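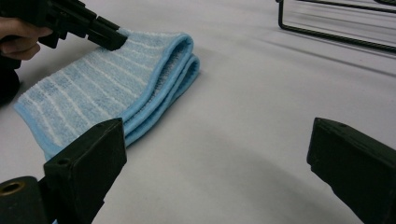
Striped terry towel, light blue with darker blue hem, folded on a white table.

About Pollham Linen Service

Pollham Linen Service launders, folds and delivers terry goods for guest houses, swimming clubs and small clinics. The company was founded by Muammer Bozkurt, who ran the finishing room at Kindberg before opening the present plant on Giromura Road. Szu-yu Yeh joined as plant manager in October and is responsible for folding standards and outgoing inspection.

We handle terry only. Sheets, tablecloths and uniforms are passed to Mak, a separate firm in the same building with its own ironing line.

Folding

Standard towels are folded lengthwise first, then crosswise. The rounded fold faces the front of the shelf and the hems face the back. Striped towels are folded with the stripes parallel to the shelf edge. If the hem is a different color from the body, the corners must meet within the width of the hem - a darker trim shows a crooked fold from across a room. Customers with narrow shelving can ask for a third fold at no charge.

Tables are white so that lint, loose loops and stains can be seen during folding. Towels with pulled loops are trimmed and returned to stock. Towels with an open hem go to mending and are listed on the delivery note.

Orders

The minimum order is 40 pieces per delivery. Towels are bundled by size and color and packed in cartons of 64 (bath) or 200 (face). Mixed cartons are available on request but take one extra working day. We currently serve 104 accounts.

New customers should send two sample towels of each type. One is kept at the plant as the folding reference, the other is returned with the first delivery.

Page last revised February 21, 2010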